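Speaker notes, 2018-03-30
Looking after a tabletop arm in simulation: setup and gripper care
Speaker: Raelene McAlister

Start with what the cell does. One arm, one wooden table, a few household things, and a gripper that picks up a gray bar. We run it all in the simulator first. Perron is the name of the cell in our files, so if I say Perron I mean this one.

Say who did what. Ravinder Ouellet built the room. Isabelle Wong set up the arm and the gripper. I keep it running.

Mounting. Check the base position before anything else. In January we lost 11 days to a base that had been entered in the wrong units in one file and the right units in another. The arm loaded fine and every reach came up short. Now there is one file for the base and everything reads from it.
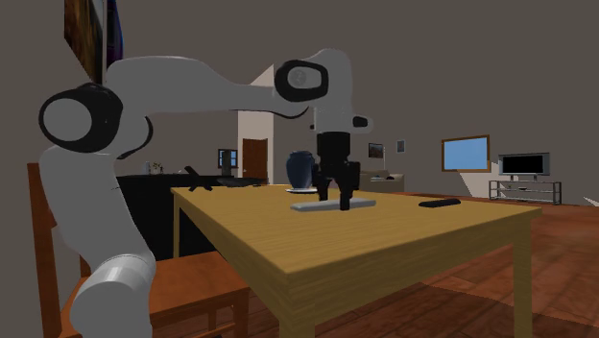
Next is the approach. The gripper comes straight down with one finger on each side of the bar. Keep the wrist vertical until the fingers are level with the part. If you tilt early, one finger touches first and pushes the bar away. We set a slow zone above the table top and leave it on for every run, including the short tests.

Pause for questions on reach. Ghislain will ask about the chair. It has its own collision shape and it stays in the check list.

Lifting. Close, wait, then go up. The wait matters more than the grip force. Our first script closed and lifted in the same step and dropped the part in 6 runs before Gitau Kashindye found it in the log. After the wait went in we ran 1000 cycles overnight and read the log in the morning.

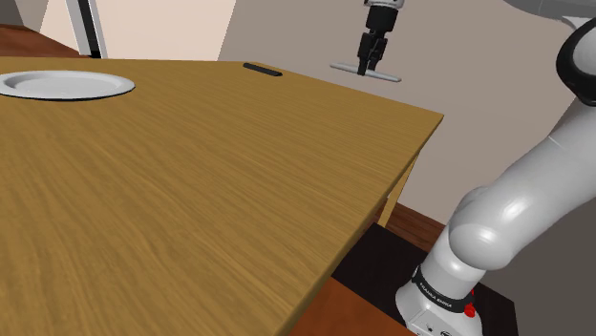 Home position. Send the arm home between runs and reset the objects from the saved state. Don't drag them back by hand in the viewer. Dragging leaves small errors in the resting height, and you will spend an afternoon on them.

Finger upkeep. Even in simulation the gripper model needs care. Each time we update the model, open it up and check these:
Joint limits on both fingers.
Friction on the contact faces.
That the linkage parts still move together when it closes.
The collision shapes, drawn over the visible ones.
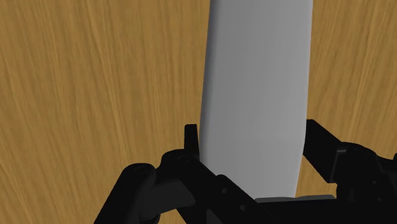
Close view of the gripper linkage and the gray part, with the table top behind.

If a part slips, look at contact friction first, then the closing speed. Change one and run it again. Write down both values.

Leave 2 minutes for the Akgate question. Short answer: same checks, different base file. Isabelle has the list if people want a copy.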